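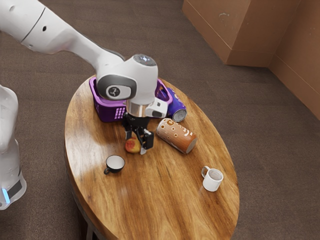 The reading minutes problem

We are seven weeks into Tikero and I still can't tell you whether one kid in my grade four class reads better because of it.

If your school hasn't bought it yet, Tikero is a reading log on a screen. Kids enter their minutes at home, a parent taps a green button, and a bar fills up. At 1,000 minutes they get a badge with an otter on it. Our school paid $3,870 for the year, which covers 108 students across the junior grades, and the staff meeting where this was announced had muffins.

I asked Hipólito Barrientos, who ran our training session, what the minutes were supposed to tell me. He said "engagement". I asked how he knew a child was engaged and he showed me the bar.

So I tried something. I picked the kids with the fullest bars and had each of them tell me about whatever they were reading. Two were great. One had logged forty minutes a night on a book he couldn't name, and his mum told me later that she taps the button while she's making lunches. I'd do the same! It's seven in the morning and the thing keeps buzzing.

Meanwhile a girl who has logged next to nothing is on her third trip through the same wolf book and will correct you if you get the pack order wrong. Her bar is red. Tikero sent home a message saying she might need encouragement. 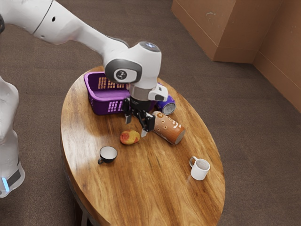
What I'd have bought with the money is time at a table. Eulalia Paredes across the hall does small groups every morning, four or five kids and one short text, and she listens to them read it out loud. She writes things down in pencil. Her groups sit at two desks shoved together that never quite line up, so somebody's page is always in the crack. A proper oval table in plain wood, like the one in the picture, would fix that, and I'd take one for my room as well. She knows who is guessing from the first letter and who skips the long words. I've seen no report from Tikero that comes close.

Nearly every time I say this, someone tells me Trudis is better because it has quizzes. Maybe. I did the sample quiz on a chapter I hadn't read and got most of it right, so I have my doubts.

The renewal form comes around in the spring. I've asked to see reading results from a school that used the program for a full year, with the badge counts left out. So far I've been sent a brochure and a second copy of the brochure.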